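Castirum Community Help
Leases and Deposits

Is written notice required if the lease has already ended?

My twelve-month lease on a workshop unit ended in July, and I have continued to pay monthly. The landlord now requests 14 days' written notice before I vacate. Does the original notice clause still apply?

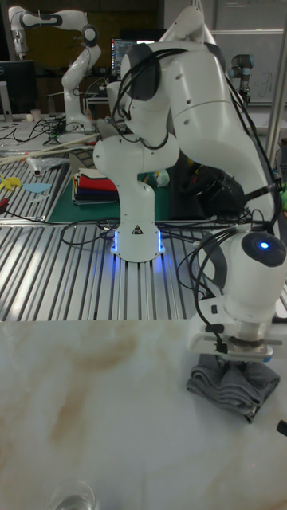
Lesego Adams

The deposit held is $3,000. I would prefer not to place it at risk.

2 answers

In most states, continued payment creates a month-to-month tenancy, and the prior terms generally carry over. Please review the holdover section of your lease. Notice should be sent by certified mail and a copy retained.

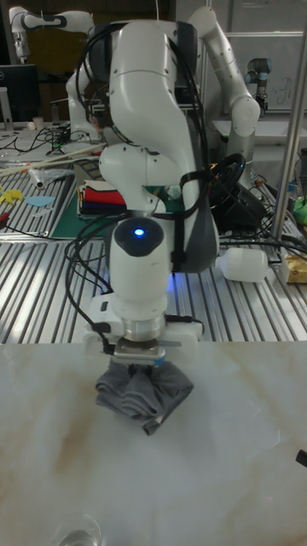
Quang Trương

I concur with the above, except that some states require a full month for commercial units. Confirm this before mailing anything.

Hưng Ung

Mine was 14 days also. Deposit was returned less $126.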